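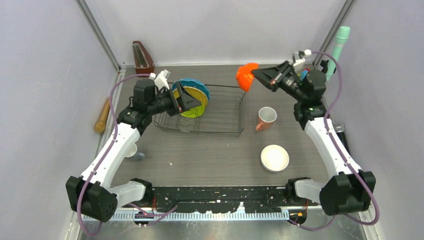

How long does a sourdough starter take to come back after a month in the fridge? Four days, if you feed it twice a day and keep it somewhere warm.

Mine took a bit longer than that last year, but the kitchen was colder then. This time I had it on top of the water heater with a towel over it and it doubled on the fourth morning. I'd been away most of June and the jar had a layer of gray liquid on top when I got home. I poured that off, threw out most of what was underneath, and kept one spoonful.

Flour was the first problem. I had half a bag of white and nothing else, so the first two feedings were plain white flour and tap water. It smelled like nail polish remover. On the second day I walked to Volell and bought rye, and the smell changed by evening to something more like apples. I'd read that rye wakes a starter up and I believe it now.

Baked today. Up at a little before six because the dough had been in the fridge overnight and I wanted the oven on before the apartment got hot. The recipe is the one Joscha Janssen gave me when we shared the place on Yule Street, written on the back of a gas bill: 700 grams of flour for two loaves, salt, water "until it looks right." I've worked out my own number for the water since then and penciled it in. He would not approve. His loaves were always flatter than mine and he ate them faster.

The first loaf stuck. I didn't put enough rice flour in the basket and a strip of the skin tore off when I turned it out. I patched it with wet fingers and scored it on the other side. It opened along the patch anyway. The second came out clean and went in with the lid on for 27 minutes, then off until it was dark. I used to pull them out when they were tan. Blair told me last winter that I was making pale bread because I was scared of the smoke alarm, and that was true. The alarm is in the hallway now.

I let them both cool until eleven. Cut the ugly one first. The inside was fine, a little tight at the bottom, good sour taste, crust that got everywhere. I had three slices with butter standing up, then a fourth sitting down with an egg.

Took the good one over to Blair Cowie in the afternoon. We sat on the back steps because the downstairs neighbors were having their floor sanded. Blair has started a new job at Wirine, in the billing office, and likes the people but not the bus. It's the 221, and it goes all the way around the reservoir before it gets anywhere near the office. We talked about whether a used bike would be worth it. There's a blue one for sale outside Fledance but the back wheel looked bent to me. Blair says wheels can be fixed. I said so can buses, which made no sense, and we left it there.

I gave Blair some of the starter in a jam jar, with the lid loose. Wrote the feeding amounts on a piece of masking tape. I've given it away before and it has never lived longer than a few weeks in anyone else's house, but Blair keeps plants alive, so maybe.

Home by five. Washed the bowl, the scraper and the baskets. The baskets shouldn't really be washed, only brushed, but the one that stuck had dough dried into the grooves and I didn't want it going moldy. It's on the windowsill now.

Things for next time — more rice flour, less water by a spoon or so, and put the lid in to heat with the pot. I forgot the lid today and had to leave everything another ten minutes. Also buy parchment. The roll ran out with the second loaf and I had to use a piece that was too short, so the bottom has a crease across it.

The starter is fed and back in the fridge. I'm going to try to take it out once a week this time instead of leaving it until I feel guilty. There's half a loaf left on the board, cut side down. Soup tomorrow, the lentil one, and I need to get carrots.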